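Informe de proyecto: recuperación del planeador escuela Fluvness
Autora: Flor Arango
Taller de Pestura, módulo de mantenimiento aeronáutico

1. Introducción

El objeto de este trabajo es reconstruir la historia de un planeador biplaza del tipo Fluvness, que sirvió en la escuela de vuelo de Rerstead y que hoy se conserva en el hangar de Pestura. Mi grupo recibió el encargo de ordenar los papeles del avión y de revisar el ala izquierda. El español no es mi primera lengua, por eso pido disculpas si algún término técnico no es el más usual.

2. Historia del aparato

El planeador fue fabricado en los talleres Saxena y entregado a Rerstead en marzo, junto con otros dos del mismo tipo. Según el libro de vuelo, el primer instructor hizo con él 9 lanzamientos con torno antes de aceptarlo. Después pasó a la enseñanza básica, donde estuvo 7 temporadas. En la última sufrió un aterrizaje duro y el patín fue sustituido por otro más corto, que todavía lleva.

Faltan las hojas de dos temporadas. Hemos preguntado en Rerstead y nos contestaron que el archivo se mudó de edificio y que una parte de las cajas sigue sin abrir.

3. Trabajo en el ala

El ala izquierda tiene 30 costillas. Encontramos 10 con la cola envejecida, casi todas cerca del alerón. Se retiró la tela solamente en esa zona, se limpiaron las uniones y se encolaron de nuevo con prensas pequeñas. El larguero está sano. La tela nueva queda pendiente para el curso siguiente, igual que la pintura de la matrícula.

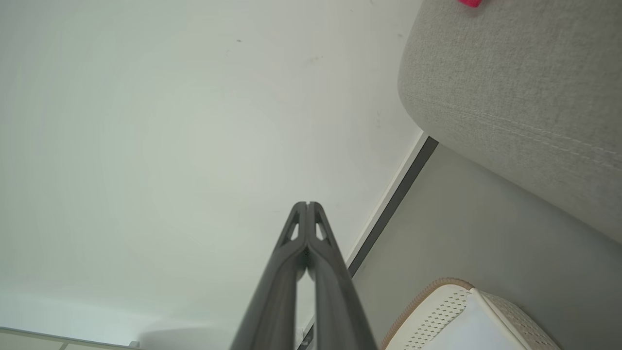

¿Por qué no se cambió la tela del ala completa?
La tela original de la parte interior conserva buena tensión y lleva todavía las marcas de la escuela, y el profesor prefirió mantenerla mientras el planeador no vuelva a volar.

4. Estado actual

El fuselaje está sobre su carro y los mandos se mueven sin holgura. Falta encontrar un anemómetro de la época, porque el montado ahora pertenece a otro modelo. Si alguna persona voló en este avión en Rerstead, agradecemos fotografías o copias de su cartilla, que pueden dejarse en la oficina del taller de Pestura.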